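Capítulo 7. Ensinar a tarefa de empurrar peças por teleoperação

Se chegou até aqui, já tem o braço Cemus calibrado e o comando de mão a responder sem atrasos, e pode respirar fundo, porque o mais aborrecido ficou para trás. Neste capítulo vai mostrar ao robô, com a sua própria mão, como se levam os pinos vermelhos até ao tabuleiro cinzento, passando pela abertura entre as duas calhas pretas.

Antes de gravar

1. Abra o Fumodden e crie uma sessão nova. Dê-lhe um nome de que se lembre daqui a um mês (já perdemos tardes inteiras à procura de uma sessão chamada «teste»).
2. Disponha na placa os pinos que quer usar e deixe os restantes no tabuleiro.
3. Leve o braço à posição de espera com o botão 2 do comando. 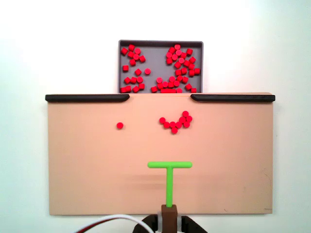 A disposição inicial merece mais carinho do que parece. Um robô que só viu pinos bem arrumados fica perdido assim que um deles aparece noutro sítio, por isso varie sempre um bocadinho entre demonstrações. Um grupo em curva com um pino sozinho à esquerda é um bom arranjo para treinar, pois obriga a decidir por onde começar. Da vez seguinte, mude a curva ou afaste mais o pino solitário.

Gravar a demonstração

4. Carregue em Gravar e espere pelo sinal sonoro antes de mexer a mão.
5. Aproxime o empurrador verde devagar e pouse-o na placa sem forçar.
6. Empurre com movimentos curtos, sempre em direção à abertura.

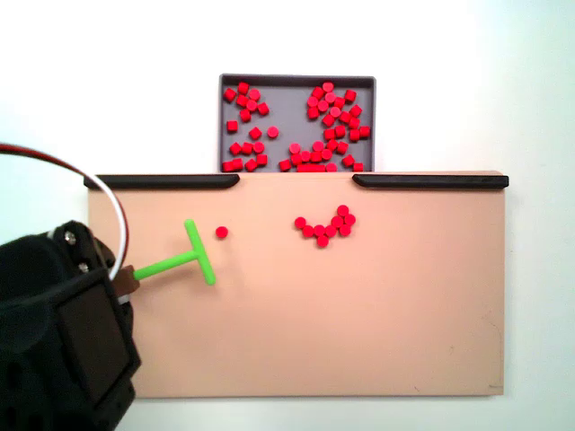 O ângulo de ataque é onde quase toda a gente tropeça nas primeiras tentativas, e não há mal nenhum nisso. O que importa é a face da travessa, e convém pensar para onde ela vai mandar o pino antes de lhe tocar. Com o T apontado para a direita, como aqui, e a travessa virada para o pino isolado, um empurrão em frente leva-o na direção do grupo; para o fazer sair pela abertura é preciso rodar primeiro o punho do comando.

Cuidado: não carregue a ferramenta contra a placa. Se sentir resistência no comando, levante, respire e volte a pousar.

Quando levantar a ferramenta

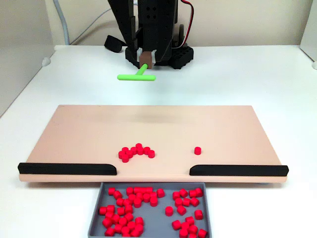

Zlata Moroz
Formadora de teleoperação, Ulance

Peço sempre aos meus formandos que levantem o empurrador entre duas passagens, mesmo quando dá vontade de o arrastar de volta. Arrastar parece mais rápido, mas o robô aprende também esse gesto, e depois lá vai ele a desfazer o que já tinha juntado. Bastam uns milímetros acima da placa, com calma. E se a mão lhe tremer, pare e descanse, que a gravação espera por si!

7. Termine com a ferramenta afastada dos pinos e carregue em Parar.
8. Reveja a gravação do princípio ao fim. Apague sem pena as que tiverem hesitações longas.

Nota: no nosso caso, começámos a ver um comportamento estável com 91 demonstrações e ficámos satisfeitos com 212. Não se assuste com os números, que com o hábito isto anda depressa. 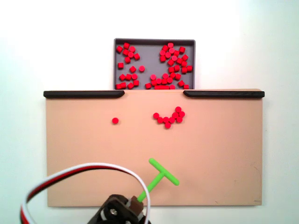 Guardar e exportar a sessão

9. No menu Sessão, escolha Exportar e confirme a pasta de destino.
10. Aguarde pela mensagem de conclusão antes de desligar o braço.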